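Write the bag rule before the force limit

Most site rules for small manipulators start with a force limit. A number goes at the top of page one, it is copied from the gripper manual, and everything under it is treated as housekeeping. My view, after two years of helping to maintain the handling rules at our lab, is that the order is wrong. The first page should deal with objects that have no fixed shape, and thin plastic bags should be the first entry.

The current Skirport handling procedure runs to 67 clauses. I went through it in April with a pencil. Eleven of them mention a rigid object by type: cups, boxes, tins, tool handles. One mentions film or bags, and all it says is that "flexible packaging should be grasped securely." That sentence cannot be audited. Two competent people could watch the same grasp, disagree on whether it was secure, and both be following the procedure.

A rigid object gives the rule writer a lot for free. It has a width, so the opening of the fingers can be specified. It has a centre of mass that stays put. If the grasp is off by a few millimetres the object is usually still in the same place afterward, and the attempt can be repeated. A bag has none of this. Its width depends on how it was last put down. The part that can be gripped may be a fold, a handle or a single layer, and each of those behaves differently when the arm lifts.

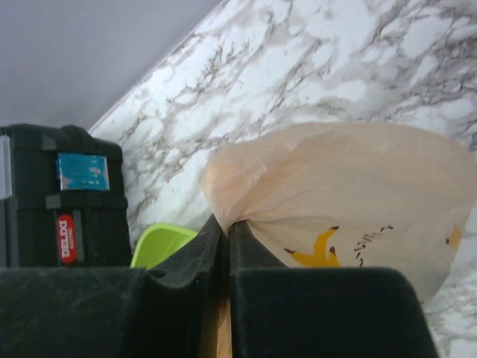
The usual answer is that the operator will use judgment. I have no quarrel with judgment, but a procedure that relies on it ought to say where it applies and what has to be written down afterward. In the Brandach trials we logged 2,202 grasps over one season. The handling rule in force at the time had a single outcome field, pass or fail. For cups that was adequate. For bags it hid three separate results under "pass": a pinch on gathered material, a pinch on one layer, and a pinch on the handle only. Anyone trying to learn something from the record later had to go back to the video, and for 89 of the entries there was no video to go back to.

I would replace that one clause with four short requirements.

First, name the grasp region before the approach. "Handle", "gathered top" and "body" are enough. The operator picks one and records it. If the fingers close on something else, the attempt is recorded under what was gripped, with the intended region kept beside it. Overwriting the intention is a common habit and it ruins the comparison.

Second, define release as well as grasp. Thin film clings to finger pads, particularly pads with a textured or worn surface. A rule that ends at "fingers open" will count a release as complete while the bag is still hanging from one side. The check should be that the fingers are open and the arm has withdrawn to a stated clearance without moving the bag.

Third, state what may share the work surface. Film drags. A bag pulled sideways will take a light bowl with it and leave a heavy case where it was, and both outcomes matter to whoever is reading the trial. I do not favour clearing the surface completely. A bare bench produces tidy results that do not transfer to a kitchen or a shop counter. The requirement should be that neighbouring objects are listed, and that a clause says whether contact with them ends the attempt.

Fourth, cover the view. Where the only camera rides on the wrist, a bag lifted toward the palm can cover a good part of what the operator needs to see, and translucent film is worse than opaque in one respect: it lets a patterned surface show through, so edges become hard to place. The procedure should require a pause once the object crosses a set portion of the view. It should also say who has authority to resume. On our site this is left to custom, and custom varies by shift.

There are fair objections. The strongest is cost. Each added field slows the operator, and on a long day slow logging turns into careless logging. I accept this, and it is why I would cap the region names at three and refuse any request for a fourth. The version tested under the Adeyemi project had a free-text box for "nature of deformation". It filled up with the word "crumpled" and was dropped, correctly.

A second objection is that force limits protect people and bag rules protect data, so force should come first. I think this mixes two documents. Limits that protect people belong in the safety file, with its own sign-off and its own interlocks, and no operator should be able to alter them from a handling procedure. Repeating the number on page one of the handling rules has done some harm in our case. The figure was revised in the safety file and not in the copy, and the two disagreed until somebody noticed. A reference to the governing document would have been enough.

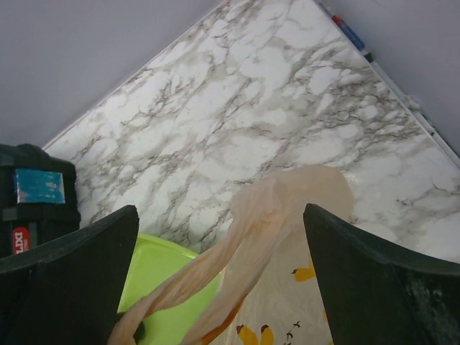 Manipulation Practice Group, Stalia Laboratory

Handles deserve a paragraph of their own. A twisted handle is attractive as a grasp target. It stands up from the body, it is narrow, and it tolerates some error in the approach. It also tells you very little about the load. The slack in the twist has to be taken up before the body moves, and during that interval the arm is rising while the bag is not. A rule that measures success at a fixed lift height will pass a handle grasp that has not yet lifted anything. Height should be measured at the lowest point of the bag, or, if that can't be done reliably, the lift should be long enough to take out the slack with a margin. I prefer the first method and expect most sites to adopt the second.

Printing on the bag is a related matter. Decorated film gives a vision system useful features, and those features move with every fold. A printed shape can be whole in one attempt and half hidden in the next. If a site evaluates on printed bags only, its procedure should say so in the scope statement, in the same line as the material. Leaving it to an appendix means it will be missing from any summary that gets passed around.

Then there is reset. Between attempts someone returns the bag to a starting condition, and I have yet to see two people do it the same way. One smooths it flat. Another drops it from hand height and accepts whatever results. Either is defensible, and mixing them in one series is not. The drop has the merit of being quick and hard to bias, provided the height is fixed and the person resetting is not also choosing the grasp region. Bags should also be retired on a count. Film softens with handling, and a bag near the end of its working life folds more readily than a fresh one from the same roll.

None of this needs new equipment. It needs one clause removed, four put in, and a scope line that admits what was tested. The force figure can be replaced with a pointer to the safety file in the same revision, which would save a second round of signatures. The draft wording is with the group now, and the part still open is the pause threshold for the wrist view. I have asked for a single value across all cells. The other proposal is to let each cell set its own and post it at the station, and I will vote against that unless the posted value is also written into every log.

Manipulation Practice Group | Contact the group | © Stalia Laboratory | Page last revised September 21, 2025 | Back to top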